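Gollstead Island Resupply and Public Information Project
Progress report to the Lever Fund
April 21, 2026

Prepared by Fraser Kerr, project lead

Summary

The project is on schedule in two of its four work areas and behind in the other two. The ferry notice system is running. The household supply register is complete for the east side of the island and partly complete for the west. The shop hours agreement and the medical travel procedure are both late, for reasons set out below. We are not asking for more money in this period. We are asking to move part of the printing budget to translation.

Background to this period

The grant was made after last year's harbor closure, when sailings to Gollstead stopped with very little warning and residents heard different things from the ferry office, the council and the radio station. Some people went to the dock for a sailing that had already been canceled. Others stayed home and missed the last boat that did run. The fund agreed to support a single public notice system and a set of written procedures for any future closure, whether the cause is weather, illness or damage to the harbor.

Work area 1: Ferry and travel notices

All sailing changes now go out from one desk at the council office. The same wording is sent to the radio station, posted at the dock and sent by text message to people who have signed up. The ferry operator, Vasić, has agreed to tell the desk before it tells anyone else. That agreement is in writing and was signed by both sides.

We ran two practice notices. The first went out late because the duty officer did not have the password for the message service, Goltix. The password is now held in the office safe and by the deputy. The second practice went out on time and the radio station read it as written.

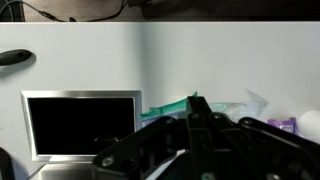
Who decides when a sailing notice is lifted?
The duty officer at the council office does, after the harbor master confirms in writing that the dock is open. Vasić can ask for a notice to be lifted but cannot lift it.

We had some discussion with the harbor master over the word "suspended." Residents took it to mean the rest of the day, while the ferry crew used it for any delay. Notices now say "delayed" or "canceled" and give the time of the next update.

Work area 2: Household supply register

The register lists homes that would need help with food, fuel or medicine if the boats stopped. Signing up is by choice. The east side is finished. On the west side, several roads were closed by the March slips and the team could not get through on the first visit. A second visit is planned for May. Paper copies are kept at the council office and the clinic, and the list is to be checked again each spring.

A few residents asked whether the council would share their details with other agencies. It will not, and the form has been changed to say so in the first line.

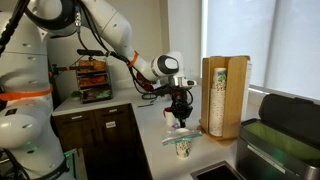
Countertop with paper cup and gripper.

Work area 3: Shop hours during a closure

This is the area furthest behind. The aim is a standing agreement with the island's food shops on opening hours and limits per customer, so these do not have to be argued over in the first days of a closure. The larger store has signed. Three smaller shops have not. Their owners say the proposed closing time would cost them the evening trade, which is most of their business in winter. We think they have a fair point. The revised draft lets a small shop stay open later if it keeps to the same limits on flour, rice, infant formula and bottled gas.

The council's lawyer has the revised draft now. If it comes back without major changes, we expect to take it to the shop owners in May.
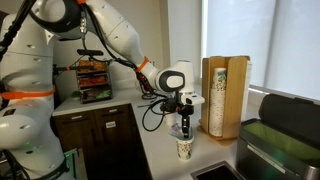
The lawyer has also been asked whether the limits can be enforced under the existing bylaw or would need a new one. If a new bylaw is needed, the agreement will start as voluntary and the fund should expect this item to run past the end of the grant.

Work area 4: Medical travel

The procedure covers patients who must leave the island, or come home to it, while normal travel is stopped. The clinic has written its part. The mainland hospital has changed its contact person since we began and has not yet sent comments. Until it does, the clinic is using its old phone list - this works during office hours but not at night.

Budget

Spending is below plan, mainly on printing. Demand for text messages was higher than expected and demand for leaflets lower. We request approval to move around 2 percent of the total grant from printing to translation, so that notices can go out in all the languages spoken at the fish plant.

Next steps

Finish the west side visits. Return the revised shop agreement to the owners. Get hospital comments on the medical travel procedure. Hold a third practice notice, this time outside office hours.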